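How to rip a scratched jazz LP without losing your whole evening

First, wash the record. I know you think it's clean. My copy of the Fusumard quartet's live album looked clean too, and what came off it could have been potted.

Put the record on, find the loudest passage (on a free jazz side, anywhere will do) and set your input level so the peaks stop 4 dB short of the top. Saxophonists do not warn you before they overblow, so leave the room.

Record the entire side in one go at 24 bits. Do not stop between tracks. You'll want to, especially during the bass solo, but sit still.
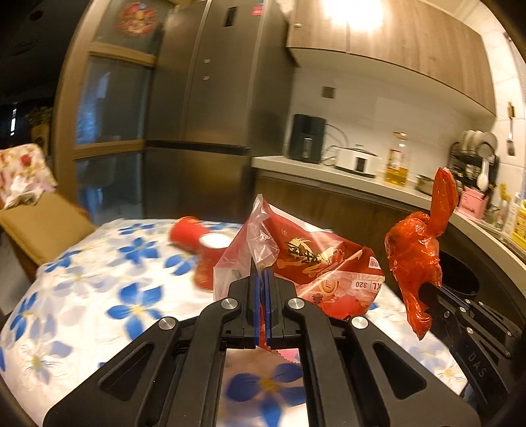 Once you have the side saved, make a copy and work on that. Run the click remover on its gentlest setting and listen to a stretch with cymbals. If the drummer now seems to be playing a damp towel, undo it and fix the worst pops by hand. Evaristo Melis once repaired 400 of them on a single Voltesano pressing, and he has been hard to talk to since.

Leave 15 seconds of applause at the end if there is any. It was hard-won.

Then split the tracks, type in the titles from the sleeve, and export to FLAC, plus mp3 for the car. If the sleeve calls every piece "Untitled," number them and move on to side two.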